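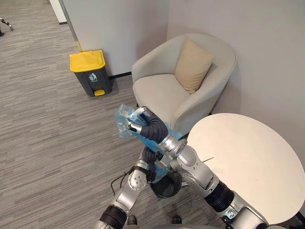
Page 211

Chapter 9
Breaking a Long Task into Stages

In Chapter 8 each policy was trained on one short action: close a drawer, pick up a cup, wipe a patch of table. Every trial began from much the same starting position and ended a few seconds later. Household and office work is seldom that short. Clearing rubbish from a lounge means finding what is to be thrown away, getting hold of it, dealing with a bag, and moving between a table and one or more bins. An error early on may not show itself until much later.

This chapter is concerned with one method for such tasks, known as stage labelling. The demonstrations are divided by hand into stages, and the policy is trained to predict the current stage as well as the next movement of the arms. We follow the method through a single task, the lounge-clearing task, which will also be used for the exercises in Chapters 10 and 11.

9.1 The task

The lounge-clearing task uses a humanoid with two arms and multi-fingered hands. The furniture is ordinary: tub armchairs, a round table, a small waste bin on the floor and a larger pedal bin. The items to be cleared are things like drinks bottles and paper. The bag in the small bin is thin plastic.

Three features make the task useful for teaching. The first is that rigid and soft objects occur together. A bottle keeps its shape when it is gripped. A bag does not, and its outline in the camera view can change completely between one moment and the next. The second is that some stages need one hand and others need two. The third is that the stages have an order, but the order is not fixed in every detail. A person may clear the table before or after touching the bag, and the demonstrations contain both.
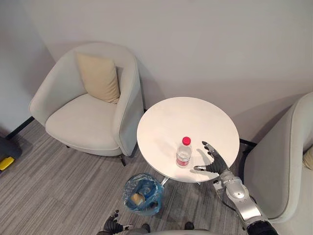

Department of Applied Robotics, Fladville

Consider a reach towards a bottle standing on the table. The right hand comes in open, with the fingers apart and the thumb towards the bottle. We label this stage "approach". It ends at the first contact between finger and bottle, and the next stage, "grasp", begins there. Contact was chosen as the boundary after Deividas Luik and Jovita Bermúdez compared their labels for the same recordings. Where the rule was "the hand is near the object", their boundaries were often far apart. Where the rule was contact, they mostly agreed.

The bag is harder. Fingers may touch a fold of plastic several times before they have a hold that will bear any weight. For soft objects we therefore use a different rule: the grasp stage ends when the bag first moves with the hand. You will be asked to apply both rules in Exercise 9.2.

9.2 The data

The training set, called Ondine in the rest of this book, contains 1,589 demonstrations. Of these, 962 include at least one stage in which both hands are on the bag. Each demonstration was labelled by 2 people working separately, and differences were settled by Reet Luik, who had not labelled the recording in question.

The recordings are made from the head of the robot. This viewpoint has a cost. When the robot looks down, its own arms may hide the very thing it is handling, and a pedal bin may appear as little more than a lid and a pedal. Section 9.4 deals with what the policy can and cannot learn from such a view. 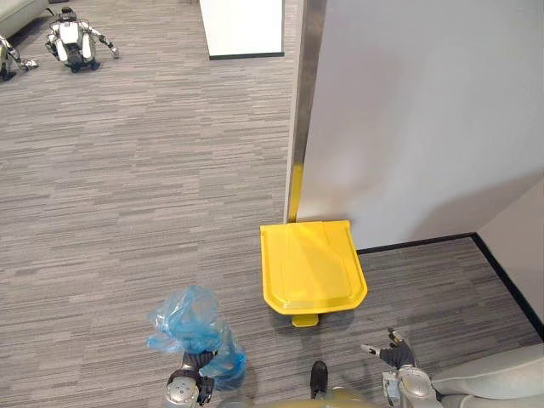

Figure 9.3 Left hand holding the bag by the neck; right hand open, near the pedal bin.

9.3 Why label stages at all?

A policy trained without stage labels sees only the current camera view and the joint positions. Two quite different moments in a task can look nearly the same by those measures. A hand above the small bin may be about to lift the bag or about to let something fall into it. The stage label separates the two cases.

The idea was first tried in our teaching laboratory by Osamu Ishida, using a simpler model than the one described here. Čestmír Kollár later added the two-handed stages. Their notation is kept throughout, so that s stands for the stage and a for the action, with the time step written below each. Readers who are unsure of conditional probability should revise Section 2.5 before going on.

We begin with the simplest case, a task with two stages and one boundary.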